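Shared Seating in the Lorkeck Residence Halls
Project report, Introduction to Survey Methods
Faustino Tlapale and Ye-rin Joo

1. Background

Lorkeck has two residence halls, Firmont and Tradidberg. Each has a ground-floor lounge that students can use at any hour. The housing office is planning to replace the seating in both lounges next year, and we wanted to find out what residents use the lounges for and what kind of seats they prefer.

2. Method

We wrote a paper questionnaire with eight questions and left 200 copies in the mailrooms in June. By the end of the month we had 144 back. Firmont residents returned 85 of these and Tradidberg residents returned the other 59. We also sat in each lounge between 7 and 9 p.m. on four evenings and wrote down which seats were taken first.

Question six asked people to rank three seat types: a long sofa, single armchairs, and upright chairs at a table. We had to throw out the ranking on some forms where the same number was given twice, but we kept the rest of the answers from those forms.

3. Results

Most people said they go to the lounge to study or to wait for a friend. Watching television came third in Firmont and last in Tradidberg, where the set is small and mounted high on the wall.

The long sofa was ranked first in both halls. This did not match what we saw in the evenings. People took the armchairs first, then the two ends of the sofa, and the middle of the sofa stayed free until the room was nearly full. Groups of three or more used the whole sofa — usually with bags on the floor in front of it.

Written comments were mostly about stains, sagging cushions and the lack of outlets near the seats. Several people asked for darker fabric.

4. Room layout

A sofa needs clear space on at least one long side, and a side table should be reachable from a seated position. Both lounges have pillars that make this hard. In Tradidberg the only free wall is also the way to the laundry room.

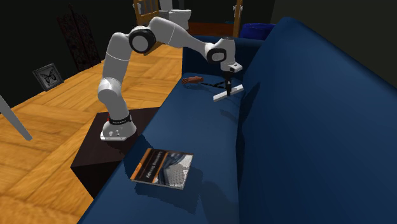
Figure 1. Long dark blue sofa and dark box-shaped table, computer rendering.

5. Limits and next steps

Our evening visits did not cover mornings or weekends, and residents who never use the lounge probably did not fill in the form. A repeat in the fall should include an online version. We would also drop question eight, on lighting, which many people left blank.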